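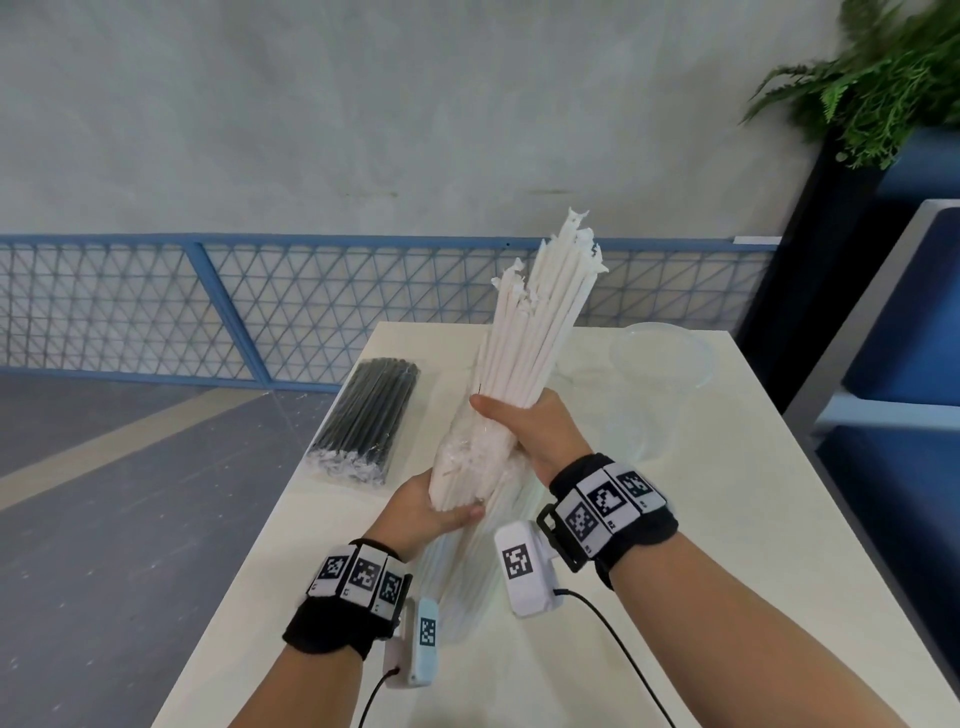
Trinkhalme in weißer Papierhülle, von Hand gehalten

Zwischenbericht zur Vereinheitlichung des Markenauftritts
An die Geschäftsleitung Hastolbridge
Stand: 13. Januar 2025

Seit dem letzten Bericht haben 17 der 32 Werkstatt- und Handelsstandorte auf das neue Sisix-Zeichen umgestellt. Bei den übrigen liegt das Material im Lager und wird dort, nach allem, was wir hören, gut behandelt.

Außenschilder: Die Montage liegt im Plan, sofern man den Plan vom Herbst zugrunde legt. Zwei Gemeinden verlangen eine neue Genehmigung, eine davon für ein Schild, das kleiner ist als das alte. Die Unterlagen sind eingereicht.

Fahrzeuge: Von den 450 Service- und Ersatzwagen fährt etwa ein Drittel mit neuer Beklebung. Die alte Sistonis-Folie löst sich leicht, ihr Umriss im Lack leider nicht. Aufbereitung war im Budget nicht vorgesehen, wir beantragen sie mit diesem Bericht nach.

Drucksachen und Verpackung: Die Agentur Gulyás hat die vierte Fassung des Handbuchs geliefert. Die Mindestbreite des Zeichens beträgt nun 16 Millimeter, womit es auf Zündkerzenschachteln passt und auf den Kugelschreibern weiterhin nicht. Der Vertrieb hatte die Kugelschreiber bereits bestellt. Bewirtungsartikel für die Kundenbereiche bleiben bis auf Weiteres unbedruckt, was bisher keine Beschwerden ausgelöst hat.

Farbe: Das Blau gilt als beschlossen. Einwände aus dem Teilevertrieb, es sehe aus wie das vorige, haben wir mit Farbmustern beantwortet. Die Muster wurden anschließend verwechselt.

Kosten: Schilder leicht unter Ansatz, Beklebung darüber, Abstimmungsrunden deutlich darüber.

Nächste Schritte: Umstellung der restlichen Standorte bis Mai, Freigabe der Briefbögen, Entscheidung über die Lackaufbereitung. Für Letztere brauchen wir eine Unterschrift aus Ihrem Haus, möglichst auf altem Briefpapier, davon ist noch reichlich da.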